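2018-06-13
Gripper pair, home build. Cloth handling on the bed.
Notes: H. Ingvarsson

Carried on with the two hand-held grippers. Bench is still covered in the Cartwright drawers so I am using the bed with the bamboo mat on it. The mat is better than the bench for cloth anyway. The fingers slide over the slats and don't dig in, and the height is right if I kneel.

Changes since the last entry:

Printed new fingers in the yellow stock, same outline, longer slot. The old ones split at the end of the slot after 40 closes. These have a 30 mm slot with a bigger radius at both ends. Orkari profile, slowest setting, nothing else changed.

Swapped the return spring for the softer one from the Clevero kit. Trigger pull measured 900 g on the kitchen scale. Stirkach wants it lower for long sessions. I can live with it for now.

Moved the side plates out one washer each. Fingers no longer rub on the frame when opening.

Task for today was white cloth only: pinch a corner, lift, bring the second gripper over, pinch, spread. One tool per hand, no bare fingers on the cloth once it has started.

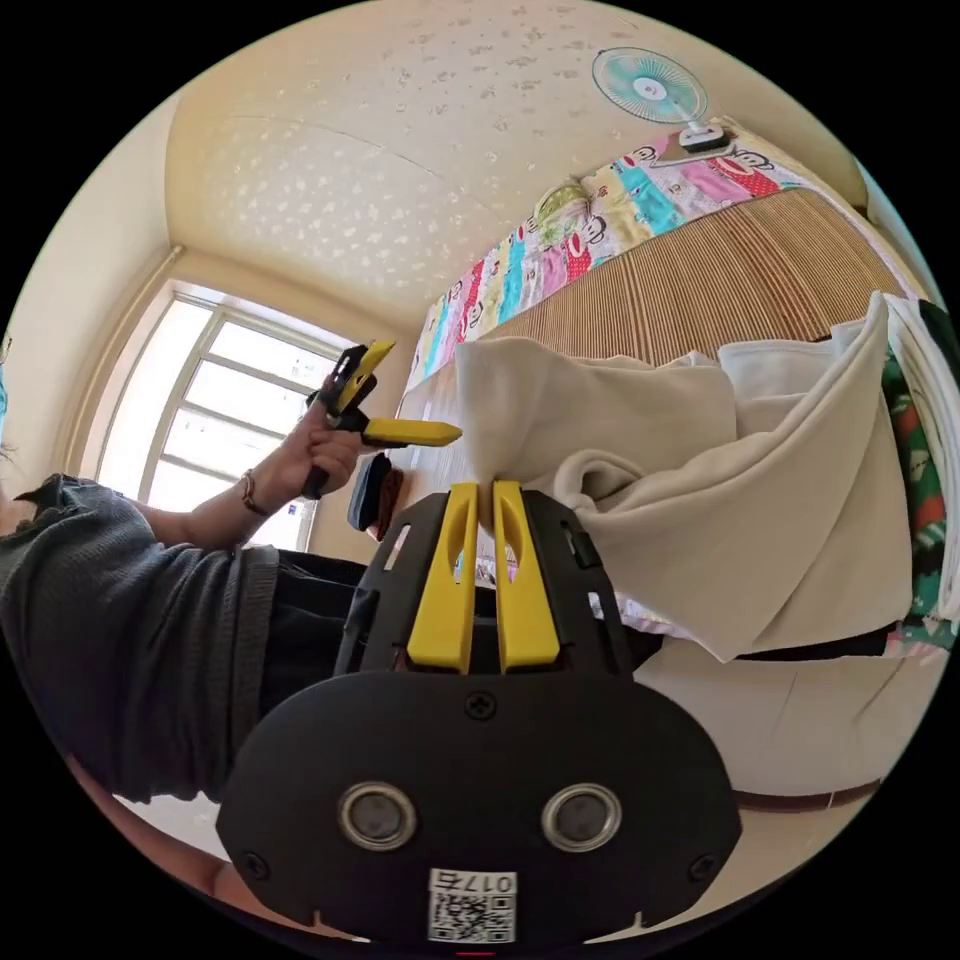 Why do the finger tips have to meet before the rest of the finger does?
Thin cloth slips out if the fingers close flat along their whole length, as the force gets spread over too much area. With the tips touching first, all of the trigger force goes into a small patch and a single layer will hold. The fingers flex a little after that and the contact grows back toward the frame.

Toe-in is set with paper shims under the finger root. One shim each side is enough. Two made the tips cross.

Things to fix:

Picking one layer off a folded stack is still unreliable. I get two layers or none. Coming in low along the mat and pushing a small ridge up first helps. Coming straight down does not.

Wrist gets tired when the tool is held up and out sideways. Handle angle should come back toward the forearm. Will mock it up in cardboard before printing anything.

The strap needs a stop so it can't work loose at the buckle. I keep retightening it.

Base plate screws: put a drop of the blue threadlocker on all of them. Not done yet on either tool.

Handing over from one gripper to the other goes best if the holding one stays still. When I move both I pull the corner out. Slow approach, touch, close, wait, then open the first.

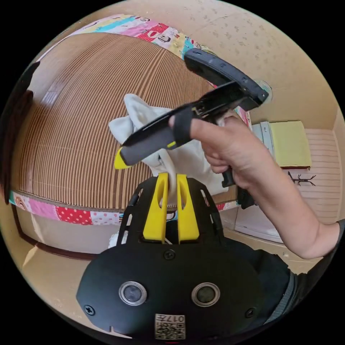 Both tools on the white cloth, yellow fingers fitted.

Next: 100 closes on the new fingers, then check the slot ends with the loupe for whitening. If they hold, print spares and send a set to Stirkach. The spring question can wait until the handle is sorted. The old December fingers are in the tin, keep them for measuring.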